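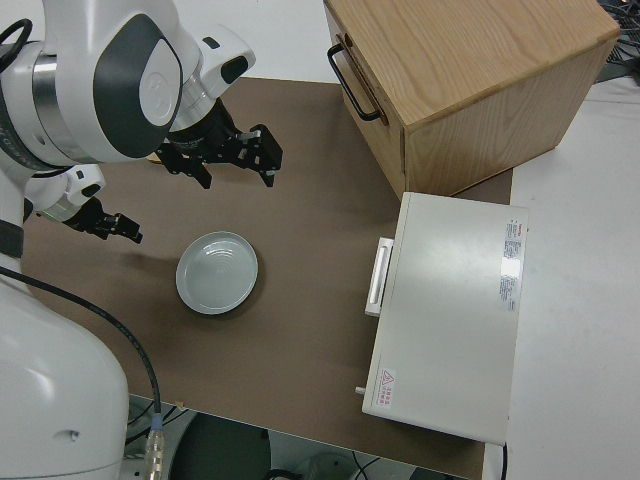 Setting out a small work surface for serving bowls

Kitchen notes, part 4
Written by Anca Jitaru, checked by Cosmin Văduva
Last revised Oct 1, 2020

These notes cover the preparation of a table for handling ceramic bowls one at a time. They apply to any flat table with a removable mat. Drying and long-term storage are dealt with in part 5.

What you need

A table that does not rock
A plain mat, brown or another mid-tone
One shallow bowl with a wide rim
A box for utensils and cloths
A soft cloth, slightly damp
A tape measure

Step 1. Lay the mat

Wipe the table and let it dry fully before the mat goes down. Grit trapped underneath will show as a raised spot and the bowl will tilt on it. Smooth the mat from the middle outwards. If a corner lifts, turn the mat over and leave it under a heavy book overnight.

A brown mat is a good choice for white or pale grey crockery. The rim stands out clearly against it and chips are easier to find.

Step 2. Place the fixed items

Put the box and any appliance along one side of the table, the right-hand side if you work from the left. They should stay there for the whole job. Leave 30 cm of clear mat between the box and the place where the bowl will stand. Appliance leads should run off the back of the table.

Do not put the box behind the bowl. Reaching over a bowl to get at a box is how most rims are knocked.

Step 3. Check the bowl

Run a dry fingertip round the edge, then round the foot. A rough patch on the foot will mark the mat and should be rubbed down with fine wet-and-dry paper. Faint rings inside a bowl are common and need no treatment. Grey streaks left by cutlery can be removed with a paste of bicarbonate of soda and water.

Step 4. Position the bowl

Set it down empty, slightly left of centre. Keep bare mat on all sides so that the rim can be reached from any direction. Press lightly on opposite points of the rim. If it rocks, turn the bowl a quarter and try again; if it still rocks, the foot is uneven and the bowl is better kept for dry goods.

Step 5. Adjust the light

A soft shadow to one side of the bowl is acceptable. A hard, dark shadow hides the edge, and the lamp should be raised or moved back.

Weights

Weigh the empty bowl once and write the figure in the kitchen book. Our standard shallow bowl is 392 g. The heavy mixing bowl used in part 2 is 2,738 g when filled to the line and should be lifted with both hands.

Corrections

An earlier version of step 2 gave the clearance in inches. Thanks to Chaimae Hegazy for spotting it in September.

Next: Part 5, Drying and stacking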